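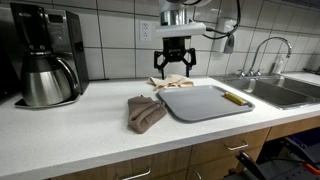 Hillmont_Guest
What is the latest check-in time at the Nelberg Lodge?
FrontDesk_Oskari
Arrivals are accepted until midnight. Suites may be held up to two hours longer upon written request.

tarn36
I must disagree. Suite 804 was released at midnight despite my written request.

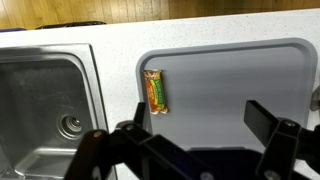
I was then offered a smaller room at the same rate – a practice the lodge should review.

FrontDesk_Oskari
Please forward your confirmation to Hedvika Mikuš in Reservations.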